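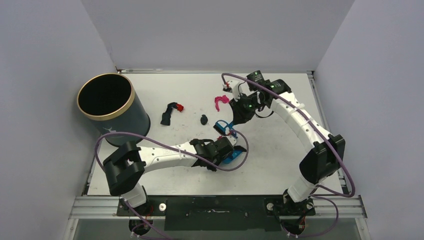
September, after lunch: Jesaron dresser, teardown

Got the old dresser apart in three hours (I'd hoped for one!). Whoever fixed the back on loved glue and hated screws. Penciled inside the top drawer is 1924, and 889 under that, maybe a stock number? I'm keeping that board whole. Two runners are worn right down, so I'll cut new ones from the oak scraps up at Tuvach. Hardware's in a coffee can on my bench, please don't borrow the knobs. Still need hide glue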